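Sorting cans after a gathering at home, and how to store the full ones

By Vittoria Cirillo

In my family we are many, and when we meet we drink many cans. For years I had the same problem on the next morning: cans on the table, cans on the window, cans in the garden, some full, some half full, and one always under the sofa. I have made now a small method, and I want to write it down because my cousin Nayeli Alvarado has asked me for it two times already.

Before the guests come

Put one table free for the drinks. It should not be the table where people eat. I use a folding table from Skilstead that I bought second hand. It has a light top and the marks are easy to see, so I clean them when they are fresh.

Take two baskets or boxes with holes in the side. A basket with holes lets the air go through, and if a can is leaking, you see it on the floor and not one week later. One basket is for the full cans, the other is for the empty ones. They should look different from each other. If they look the same, people will mix them, also the careful people.

Do not put glass in the same basket. Glass goes in a strong box, standing.

Stand the cans or lay them down?

A can that is closed can stand or lie, for the drink it makes no difference. For the table it makes a difference. A lying can rolls, and if the table is a little bit inclined it rolls to the floor. A dented can is not always a bad can, but I drink it first, and I open it over the sink.

An open can must always stand. I know this sounds very simple, but please tell it to the children.

When we sort, we first stand up everything that is lying. After this we check the tops with one finger. The opened ones go to the sink and the closed ones stay on the table, in groups by color. Green with green, blue with blue. It is much faster than to read every label, and the people who forgot their glasses can help too.

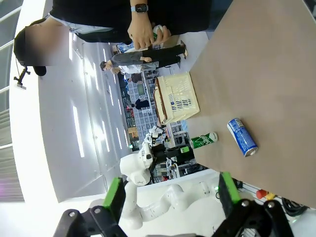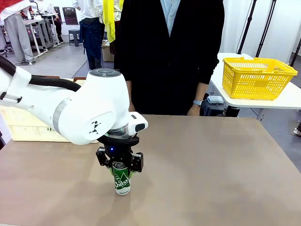 Are cans better kept in the refrigerator all the time?
Keep in the refrigerator only what you will drink in the next days, and the rest in a cool and dry place without sun. Unopened cans don't need the cold for keeping, only for the taste.

Rinsing the empty cans

Old beer smells badly after one warm night, and it brings wasps and small flies. So I rinse, but with little water. Fill one bowl with the water that is left from washing the plates, put the cans under, shake, pour out. Then turn them with the opening down on an old towel. I leave them there until they don't drip anymore.

Should you press them flat? This depends on where you live. In our town the machine in the supermarket has to read the code, and a flat can comes back to you. Where my brother-in-law Teodoro Montes lives, everything goes in one bag by weight, and he presses them with the foot. Ask before you press, because you cannot make it round again.

Sticky spots on the table

Beer and lemonade leave rings. Warm water with a few drops of dish soap is enough if you do it the same evening. If the ring is already dry, lay a wet cloth on it, wait while you drink a coffee, then wipe. Don't scratch with a knife. On a table with a matte surface I also don't use the rough side of the sponge, it makes shiny places and they stay.

For wood without lacquer, use a cloth that is only damp and dry it directly after.

Storing the full cans

I keep them in the pantry on the lowest shelf - they are heavy, and I don't want them over my head. The older ones stand in front. When I come home with new ones, I put them behind, even if I am tired and want only to push them in.

On the shelf I make rows of 6, one kind in each row. Between the rows I put a strip of carton, cut from the package. In this way the cans don't rub against each other and I can pull out one row without the other.

Don't put them beside the stove or in the car in summer. Also not in the freezer "only for ten minutes". Melquiades Bañuelos, our neighbor, did it in September for a birthday and remembered it the next day. He cleaned the whole afternoon.

If the cellar is humid, put a grill or a piece of wood under the cans. When metal stands on a wet floor, it gets brown spots, and these go later on your clean refrigerator shelf.

Cleaning the baskets

Plastic baskets I wash in the shower with the hand shower, warm water and a brush with a long handle. The small openings keep the sugar, so brush from inside and from outside. Let them dry completely before you put one in the other, or you will not get them separated.

If a basket has a folding handle, move it a few times in the warm water. The dirt hides in the joint.

A small thing about carrying: fill the basket only to the half when there are full cans in it. Itzel has carried one filled to the top down our stairs and the handle came out on one side. Two trips are better, and on the second one you can take the towels with you to the wash.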